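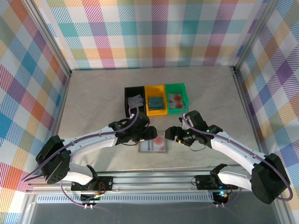
4.2 Returns and the cost of reading labels

Carriers' promises are usually studied on the way out. We looked at the way back. At the Trevberg depot, 146 returned parcels were followed in February from the dock door to a resale shelf, and the median parcel spent 42 hours waiting for someone to decide what it was.

Fuvard's handbook gives this decision eight minutes. Araújo, who wrote the handbook, has asked us to note that he meant eight minutes of work.

Figure 1. Workcell with three open trays side by side.

Most of the delay came from reason codes. The form offers 50 of them, and clerks used "other" so faithfully that we dropped the field from the model. Parcels from Rutura, whose form has a single blank line, moved faster, although their handwriting cost us a week (see Section 5).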